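Shop notebook, Dostard bench
2020-06-03
Entered by: second bench, afternoon

Reading week, more or less. The Folard arm is still waiting on its wrist bearing, so I've spent the day on the folding question and on what we tell Espiritu when they ask again whether a machine can take over the soft goods in their guest flats. My answer in March was no. My answer today is still no, with a few more lines under it.

The work as a person does it, on a sleeping mat with the rest of the bedding pushed back:

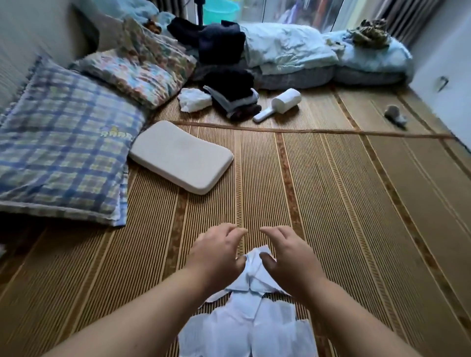
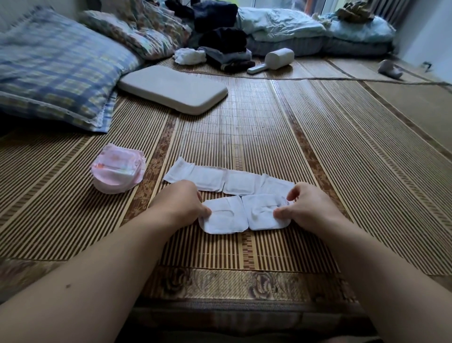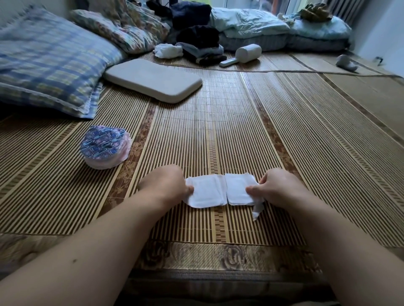
The pitch from Flilia (their deck, slide 6) is that folding is "largely solved." I read the whole thing twice. What they have solved is one towel. It is a square towel of a known size, in a color that stands out hard from the table, dropped from the same height each time onto a flat surface with nothing else on it. Fine. I'd be pleased to have built that. But a towel has four corners that all mean the same thing, and if you find any two neighbors you're in business. A child's shirt has a collar, and if you grab it by anything else you have made the job harder than it was before you started.

Things I keep coming back to:

Layers. Our pinch test on the bench still picks up two layers when we want one, and one when we want two. We ran 31 tries with the soft pads and I called 12 of them good, and I was being kind. The good ones were nearly all on stiff cotton. Anything quilted or padded squashes under the fingers and then springs back after the grip closes, so the gap we measured is no longer the gap we have. A person doesn't measure it at all. They rub finger and thumb together a little and feel the upper layer slide on the lower. We have no sensor on the shelf that does that for a price Espiritu would sit still for.

Pieces that are joined. Anything in a connected strip is worse than the same number of separate pieces. Move one section and the next one follows, late, and at an angle. The planner treats each panel as a thing. It has no idea that they are one thing. I tried it with a strip of quilting scraps sewn end to end and the arm folded the first panel very neatly while dragging the other end off the table. Logged as a pass by the scoring script. The script needs fixing before anyone quotes a number from it.

The surface. All our runs are on the gray rubber sheet. Take it away and put down anything with stripes and the edge finder starts seeing cloth edges everywhere. I tested this at lunch with a slatted place mat from the kitchen. It found an edge running the full length of the mat and proposed to fold the mat. Slats also slide, so when the finger goes under the cloth it catches in the gaps. People will not buy a rubber sheet for their bed so a machine can fold a shirt on it.

Both hands. I watched myself fold a pillowcase and tried to write down which hand was doing what. Couldn't keep up. The hand that is "holding" is also smoothing, and gives a little when the other one pulls. With two arms in our setup, the holding arm holds and that is all it does, like a clamp. The cloth ends up with a diagonal crease every time. If we soften the holding arm it lets go. There may be a setting in between. I haven't found it and I'm not convinced the controller is quick enough to use it if I did.

Clutter. Flilia's table is bare. Nobody folds on a bare table at home. You shove the pillows over and work in whatever room is left. Our reach planner wants clearance behind the work, and with a heap of clothes back there it either goes up and over (slow, and the cable drags) or refuses. It also can't say which of the soft lumps is the job and which is just stuff lying there. I'd want a person to point. If a person is standing there to point, they could have folded the shirt.

Time. The bench log has one full cycle at 657 seconds for one garment, pick to stack, including two regrasps and the pause where it lost track of the sleeve. I know it'll come down. Cut it by a factor of ten and it is still slower than anybody who grew up with laundry.

What I would tell Espiritu if they called now: leave the folding alone. Ask us about moving full baskets from one floor to another, or about sorting dry flat linen by size, because those we could have a fair go at this year. Those are jobs where the item has a handle or the answer is a number. I would not let them put "folding" in the contract even as a stretch goal. Stretch goals get read out loud at review meetings.

Against myself, so it's written down: I said no to bin picking as well, and the shop has a bin picker now that works most shifts. So I might be wrong on the timing. I don't think I'm wrong on the order. Touch comes first, then the second hand, then vision on a busy background, and everyone is spending their money on the third one.

To do
- wrist bearing for the Folard, chase it again
- fix the scoring script (strip counts as ONE item)
- rerun pinch on quilted samples with the narrow fingertips
- borrow something worse than a place mat
- write to Flilia and ask for the failed runs, all of them, uncut

Left the arm parked and the air off. The gray sheet has a nick in the left corner, don't line up to it.

Last updated: same day, evening (fixed a typo in the pinch count)

Recent entries
Soft pads vs. narrow fingertips, first look
Folard wrist: noise at low speed
Why the towel demo works
Basket lift, notes from the March visit
Cable drag on the long reach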